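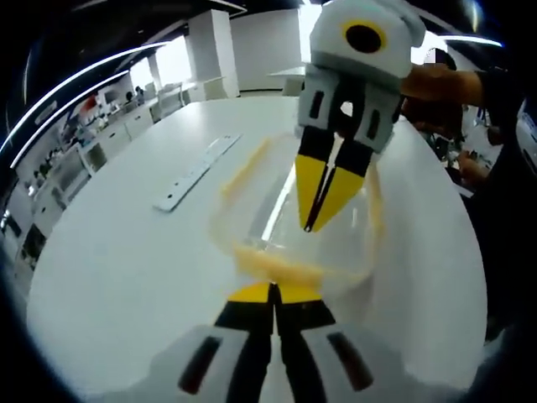

A Cloltero é uma escola de cozinha caseira em Konville, numa rua tranquila atrás do mercado. Ensinamos pessoas adultas que querem cozinhar melhor para a sua casa e para os seus amigos. Não damos diplomas e não preparamos ninguém para trabalhar em restaurante. O material que usamos é simples, do tipo que se encontra em qualquer loja de bairro, como a tigela de plástico transparente com a borda alaranjada. Preferimos assim, pois o aluno depois volta para a sua própria cozinha e deve conseguir fazer a mesma receita com aquilo que tem.

Como começámos

A escola foi fundada por Lizelle Jacobs, que chegou a Portugal sem falar a língua e aprendeu as primeiras palavras a comprar legumes. No início as aulas eram na sala dela, com duas alunas, vizinhas do mesmo prédio. Depois vieram as irmãs das vizinhas, e a mesa ficou pequena. Em janeiro mudámos para o espaço atual, uma antiga padaria que pertencia à família Van der Merwe. O forno grande ficou connosco e ainda o usamos para o pão.

O que ensinamos

O curso base tem 12 aulas, uma por semana, sempre ao fim da tarde. Começa com os caldos e as sopas, passa pelos legumes, o arroz, o peixe, e termina com uma refeição completa que o grupo prepara em conjunto. Cada grupo tem no máximo oito pessoas. Também temos oficinas curtas de pão, de conservas e de massa fresca. A oficina de massa chama-se Borketti, nome que vem de um prato que a avó da Lizelle fazia e que nunca encontrámos escrito em nenhum livro.

As aulas são dadas em português. Se um aluno precisar, explicamos também em inglês ou em africâner. Alguns de nós também aprendemos o português já adultos, portanto pedimos paciência com os nossos erros, e temos a mesma paciência com os molhos dos alunos.

Inscrições e visitas

A oficina custa 30 euros por pessoa, com os ingredientes incluídos. O preço do curso base depende do grupo e enviamos por correio eletrónico a quem pedir. Quem se inscreve com um familiar tem 20 por cento de desconto na segunda inscrição. Pedimos que nos informem sobre alergias no momento da inscrição e não no próprio dia.

Para visitar a escola, basta telefonar antes. A entrada faz-se pelo pátio, a campainha é a de baixo.

Texto atualizado em 16 de janeiro de 2021.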